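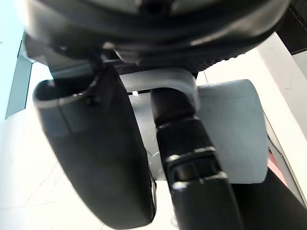 Figure 3. Black surfaces at close range, glossy along the curves and matte on the flat face at left.

3.2 Gloss and perceived blackness

Painters' manuals have long treated gloss as part of the color. A Jalov workshop ledger of 1717 lists two blacks made from the same pigment, one varnished and one left flat, and prices them separately. Benedetti argued that buyers saw them as different colors – a claim he did not test.

We asked 30 observers to match painted panels against a printed gray scale. Each panel was viewed for 20 seconds under a single lamp, first straight on and then at an angle. Straight on, most observers matched the varnished panels to a darker gray than the flat ones. At an angle the order was reversed, and the matches were more widely spread.

The same difficulty comes up with any dark object that has both finishes (Figure 3). Gray highlights follow the curve of a glossy surface, while a matte one lightens where light grazes it. Observers who were told to ignore highlights did so unevenly. We return to this in Section 4, where the Vitale panels are treated separately.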